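## 4. Do Attendance Charts Change Attendance?

The claim we set out to test is an old one and is almost always stated with confidence. Put a chart on the wall of a Sunday class, give each child a row or a paper shape with a name on it, add something to the chart every week the child comes, and the child will come more often. Sellers of printable classroom packs repeat it. So do teacher handbooks, and so did most of the teachers we interviewed. We could find very little that would count as evidence for it.

The work most often cited is the Dallum report, a short evaluation put out alongside the Dallum chart pack. It compares attendance in the ten weeks after the chart went up with attendance in the ten weeks before. The chart went up in early September. In every congregation we have worked with, attendance climbs in September whether or not anyone has touched the walls, as families return from travel and new classes are formed. The report does not mention this. It also leaves out children who moved away during the first period, and those children can only lower the "before" figure. We do not say the Dallum authors were careless, only that their design could not have told them they were wrong.

### 4.1 Setting and sample

We followed children aged four to eleven in congregations in Mumport and in the smaller town of Shehu. Ninety-four children were enrolled at the start and stayed enrolled throughout. Classes met once a week and were scheduled for 45 minutes, though by the teachers' own account much of the first ten went to coats, snacks and late arrivals. We recorded 152 class sessions in total.

Congregations were given one of three conditions. In the first, the teacher put up a personal chart with a row for each child. In the second, the wall carried a group display, where the whole class added one piece a week to a shared picture and no names were shown. In the third, teachers kept whatever was already on the wall and marked a paper register that the children did not see. We had hoped to assign the conditions by lot. Two Shehu congregations agreed to take part only if they could keep the charts they had, and we let them. A reader who wants to stop trusting us at this point has a fair reason to do so, and we come back to the matter in 4.4.

Charts in the first condition were made from the Fetora template, an editable file that lets the teacher type names into boxes and change the border. We picked it only for the reason that most of the teachers already owned it. Oyewole prepared one master file so that the rows, type size and border would match across rooms. This worked less well than planned. By the third week four teachers had added decorations of their own, and one had replaced the rows with a tree.

### 4.2 What counts as a chart

Earlier writing treats "the chart" as one thing. In practice the word covers a laminated grid, a string of paper clips, a poster with pockets, or a set of cutout shapes pinned to a board and moved along week by week. These ask different things of a child. A grid asks the child to find a name and stick something beside it. A board of movable pieces can be handled, knocked down, fought over and put back in the wrong place. Several teachers told us that children spent longer with movable pieces than with stickers, and took this as a sign that the pieces worked better. Time spent at a board tells us that the child likes the board. It says nothing about whether the child will be there next week. 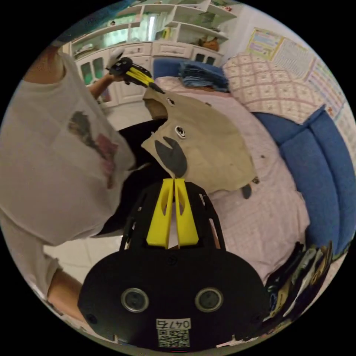

*Figure 2. A hand-held gripper directed toward a flat brown cutout.*

For coding we used a plain rule. A display was "personal" if a visitor could tell from it which children had been absent, and "group" if a visitor could not. Under this rule a few displays that teachers thought of as group displays turned out to be personal. In one room each child colored a leaf on arrival and wrote a name on the back. The names were meant to be hidden, but the leaves were thin, and every child we asked could say whose was whose. We coded that room as personal from the sixth session on, when we first noticed. The earlier sessions stayed as they were.

Nwachukwu and Courtois coded the displays separately and then compared notes. They disagreed mainly about birthday boards, which show names but do not track attendance. We left birthday boards out of the analysis. Almost every room had one, so including them would have made little difference to any comparison between rooms.

### 4.3 Results

Attendance in the personal chart rooms was slightly higher than in the register-only rooms during the first month. By the end of the second month the gap was gone. Group displays did not differ from the register at any point we could detect. When we drop the two Shehu congregations that chose their own condition, the early gap shrinks further, to a size we would not defend in front of a hostile reader.

The early bump deserves some suspicion even where it held up. Teachers in the personal chart rooms had been handed something new and knew that we were interested in it. Three of them phoned or wrote to families in the opening weeks to tell them about the chart. A phone call from a teacher is a strong reason to bring a child to class, quite possibly stronger than a sticker. We did not ask teachers in the other rooms to make such calls, and we should have.

Who decides that a child comes to class? For the younger children the answer is plain: the adult with the car. When we asked parents why a child had missed a session, they named illness, sports, travel, a visit to the other parent, and a bad night's sleep. Few brought up the chart at all without being asked. When we did ask, most were kind about it. One mother in Mumport said that her son "talks about his row on Sunday and has forgotten it by Monday." Another parent said the chart had made the family less likely to come back after a long absence, as the child did not want to see the empty boxes. We heard a version of this from five families. Five is a small number and we would not build a theory on it, but the Dallum report had no way of hearing it from anyone, having surveyed only the families present on the last day.

Older children gave a different picture. Those aged nine and up were more likely to have some say in whether they came, and they were also the least interested in the charts. Several called them babyish. One boy kept careful track of his own row and of nobody else's, and he had perfect attendance in the year before the chart as well.

### 4.4 Limits, and some objections to our own reading

The sample is small and the congregations are alike in size and custom. A true effect of a few sessions per child per year could be sitting in our data without our seeing it. Kos has argued within our group that this is the fairest summary, and that "no effect" claims more than we have shown. The other authors accept the point about size. We part from her on what follows from it. Teachers are told that charts make a large and lasting difference, and a large and lasting difference is something our design had a decent chance of finding.

Our measure was also crude. A child who arrived for the last five minutes was marked present. We have no count of late arrivals from before the study, and so cannot say if charts brought children in earlier. Two teachers believed they did — sticker time was at the start, and children hated to miss it. That seems to us more likely than the attendance claim, and easier to test. Baptista is now collecting arrival times in four of the Mumport rooms.

A third objection came from the teachers themselves when we showed them a draft in May. They said that attendance had never been the main point. The chart gave children something to do while others came in. It helped a substitute learn names. It made a bare, shared room look as if it belonged to the class for the morning. All of this may be true, and none of it was measured here. We would only note that these are not the grounds on which the packs are sold or on which the Dallum report recommends them, and that a name list taped beside the door would also serve a substitute well.

Cost should be mentioned briefly. The files are cheap. The paper, ink and card stock are less so, and the cutting takes evenings. One teacher estimated that she had cut 400 small shapes for the year, most of which were never used. She plans to make them again.

### 4.5 Link to the next section

If personal charts do little for attendance, they may still affect how children who are often absent feel about the class, for good or ill. The parent remarks reported in 4.3 point one way, and the teachers' accounts point the other. Section 5 takes up the interviews with the children, where the wording of our questions turned out to matter more than we had planned for.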